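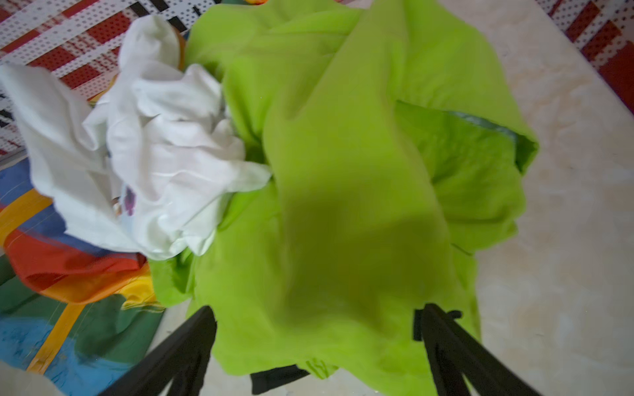 List archive
Previous | Next | Thread | Index | Reply

April 20, 2022
Posted by Matilde Meireles

Hello all,

I've been meaning to answer the dye question from the Istumby end of the list, and then I went and spent the whole long weekend at the pots instead, so you're getting the fresh version! The earlier message went:

> Has anyone had a decent green out of eucalyptus? I get orange,
> I get rust, I get a brown like strong tea. My neighbour swears
> the old Kirstead group used to get olive on wool with no
> indigo anywhere near it. Was it the leaves or the pot?
> Also, how long do you leave your bark soaking?
> - R.

Your neighbour is right, and I've got the skeins to prove it. It was mostly the pot. The Kirstead people did everything in an old iron copper that one of them had out of a farm laundry, and the iron pulls the colour down and greys it. Start with something yellow (onion skins will do, or silver wattle flowers if you can get enough of them) and you end up with a lovely mossy olive. I did two skeins of my Purkik wool that way in January and they haven't shifted at all on the windowsill, which I can't say for my turmeric efforts.

If you don't have an iron pot, rusty nails in a jar of vinegar and water will give you the same thing. Leave it a couple of weeks with the lid loose. Go easy with it, though — a spoonful in the pot, stir, look, then decide. Too much iron makes wool harsh and you can't take it back out. Keep the jar and the pot well away from anything you cook with.

On bark, I soak mine for a fortnight and nothing bad has happened except the smell. The Rieger booklet says 79 degrees and no hotter for the dye bath, and I used to laugh at that, but I did a batch with a proper thermometer and the gold was so much clearer than when I let it simmer. I'm a convert.

Cotton is a whole other animal. It wants scouring first and then soy milk or tannin, and even so the colours come up softer. Old clothes are brilliant for practising on, and you learn heaps about what the fibre is once you see how it takes the dye. Polyester stitching stays whatever colour it was, so check your seams.
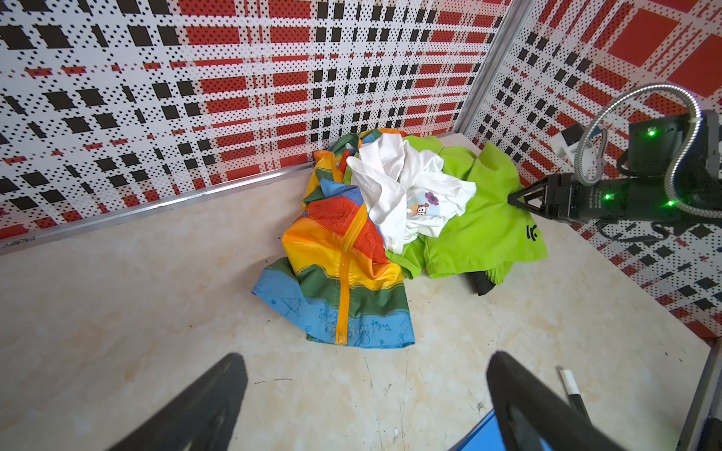
Rainbow stripes, orange zip and a bit of chemistry.

Has anybody tried lichen that's come down on fallen branches? I don't like taking it off living trees, but we had a big blow and there's a fair bit on the ground. I'd love to know if it's worth the wait before I fill yet another jar.

Happy to post a bit of the olive wool to anyone who wants to see it in daylight. Just send me your address off list.

Cheers,
Matilde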